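Häufige Fragen zum Vorführen von Aufgaben

Stand: Dezember

Was bedeutet Vorführen bei Bomow?
Sie steuern die beiden Arme der Zelle selbst und erledigen damit eine Aufgabe. Die Software Pudix zeichnet Gelenkstellungen, Greiferöffnung und Kamerabilder auf. Eine solche Aufzeichnung nennen wir Durchgang. Aus vielen Durchgängen wird später das Modell trainiert.

Brauche ich Vorkenntnisse?
Nein. Die Einweisung dauert einen Vormittag. Programmieren müssen Sie nicht. Wer mit beiden Händen gleichzeitig arbeiten kann, findet sich meist schnell zurecht.

Handführung oder Fernsteuerung, was ist der Unterschied?
Bei der Handführung fassen Sie den Arm am Handgelenk an und bewegen ihn direkt. Bei der Fernsteuerung sitzen Sie am Pult und führen zwei kleine Steuerarme, denen die Arme in der Zelle folgen. Aufgaben mit beiden Armen nehmen wir nur per Fernsteuerung auf, weil bei der Handführung die Hände im Kamerabild wären.

Welche Gegenstände werden verwendet?
Kleine Dinge aus dem Alltag, zum Beispiel Batterien, Schlüsselanhänger oder gefaltete Tücher. Dazu kommen Behälter wie Schalen und Körbe. Die Liste für Ihre Aufgabe steht in Pudix unter „Aufbau“.
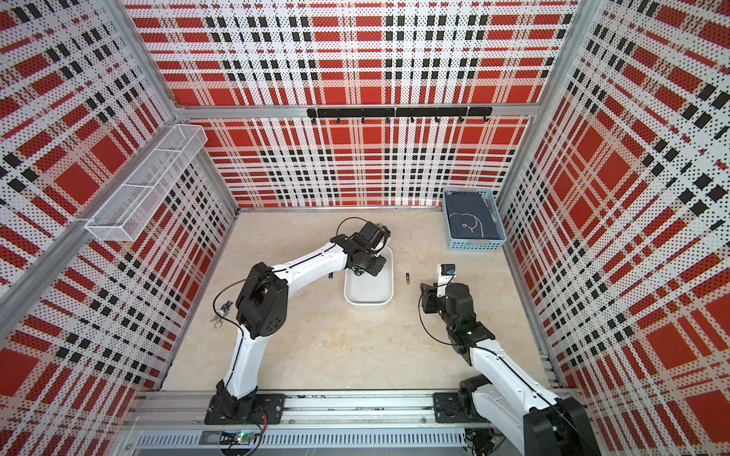
Arbeitszelle mit zwei Armen, weißer Schale und Kleinteilen; der rechte Greifer hält einen Gegenstand.

Müssen die Gegenstände immer gleich liegen?
Nein, im Gegenteil. Verändern Sie die Lage vor jedem Durchgang ein wenig. Alle Teile müssen aber für mindestens einen Greifer erreichbar bleiben. Die Wandpaneele werden nur vom Betreuungsteam gewechselt.

Wie viele Durchgänge sind nötig?
Für eine einfache Aufgabe planen wir 200 Durchgänge ein. Der gesamte Bestand im Projekt Mulluva umfasst derzeit rund 4.000.

Was mache ich, wenn mir etwas herunterfällt?
Weitermachen, sofern das Teil noch greifbar ist. Ein korrigierter Fehlgriff ist brauchbar. Liegt das Teil außer Reichweite, brechen Sie mit der roten Taste am Pult ab und markieren den Durchgang als ungültig. Nach drei ungültigen Durchgängen in Folge bitte kurz Bescheid geben.

Darf ich in die Zelle greifen?
Nur wenn Pudix „Pause“ anzeigt. Das gilt auch, wenn sich die Arme gerade nicht bewegen.

Ein Arm folgt nicht mehr. Was nun?
Steuerarm in Grundstellung bringen und neu koppeln. Erscheint danach die Meldung 151, ist ein Gelenk überlastet. Die Zelle bleibt dann bis zur Freigabe gesperrt.

Wer hilft weiter?
Technik: Jihad Abu Hammour. Termine und Einweisung: Jihad Hamdan. Beide sind über das Kontaktformular erreichbar, Anfragen bis 15 Uhr werden am selben Arbeitstag beantwortet.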